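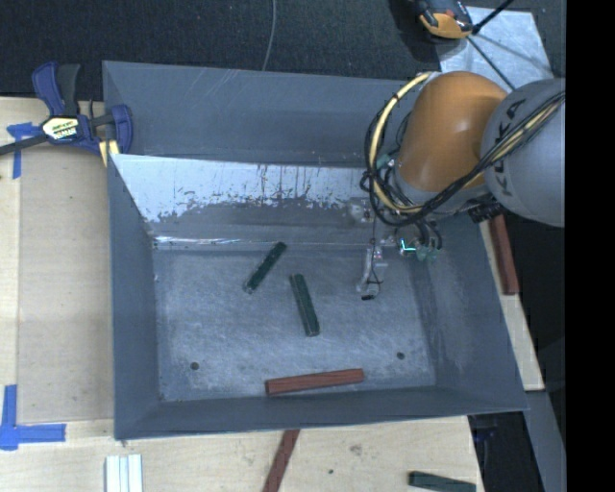 Three sticks in a gray metal bin with sloping sides.

Pick-up sticks

Pick-up sticks is a family of games in which players take turns lifting sticks out of a jumbled pile, one at a time, without disturbing any of the others. It needs no board and hardly any setup, and a child can learn it in a minute. It is also a wonderful test of steady hands and sharp eyes, and grown-ups who sit down for one quick round very often stay for several more. Versions have been made from wood, bone, ivory, straw and plastic, and the rules change from one household to the next.

Basic play

One player holds the sticks upright in a fist, with the ends touching the table, and lets go. The sticks fall outward into a heap. The first player then tries to take a stick away. If any other stick moves, even slightly, the turn is over. If nothing moves, the player keeps the stick and goes again. Play continues until the pile is gone, and the highest score wins.

Sticks that roll clear of the heap are usually taken first. After that the real fun begins! A stick lying across others can often be rolled off with a fingertip, while one that leans at an angle may be tipped up by pressing down on its pointed end. Many rules let a player use a certain stick, once it has been won, as a tool for flicking or lifting the rest - a lovely touch, as it makes that stick worth fighting for early on.

Scoring

In the simplest form every stick counts the same. Most boxed sets use colored bands or painted sticks with different values, and the rarest stick carries the highest one. This changes the game a good deal. A player may leave several easy sticks alone to go after a valuable one near the bottom, and a risky grab can turn a losing round into a winning one.

The Perron rules

The Perron rules are a tournament form of the game. A match is played over 4 rounds, and each player has 90 seconds for every turn. The first to reach 400 points wins outright, even in the middle of a round. If no one gets there, the higher total takes the match. A stick counts as moved only if the referee sees it move, so the referee sits level with the table and players are asked to keep their sleeves rolled up.

The highest match score recorded under these rules is 470, reached by Ghislain Després at the Sonness open meeting in June. His winning turn began on 388 points and took him well past the line, as all sticks lifted before the clock runs out are counted. Després plays with his elbow off the table, a habit many coaches advise against, and he is known for spending most of a turn just looking.

Variants

Skastero is played with shorter, thicker sticks that are dropped from a cup. They land closer together and roll more, so there is less leverage and much more nudging. In Rostgate, two players work on the same pile at once from opposite sides, and whoever causes a movement gives up a stick to the other. It is fast and loud, and great to watch.

Jackstraws, a close relative, uses pieces shaped like tools such as ladders, saws and rakes. These are normally lifted with a small hook on a handle. The odd shapes catch on each other, and a ladder buried under a rake can hold up a game for a very long time.

Playing surface

A hard, level table is the usual choice. Felt keeps the sticks from rolling, which suits younger players, but it also hides small movements. Some clubs play on a tray with a raised rim - handy when the table is narrow.

See also: Jackstraws; Spillikins; Games of physical skill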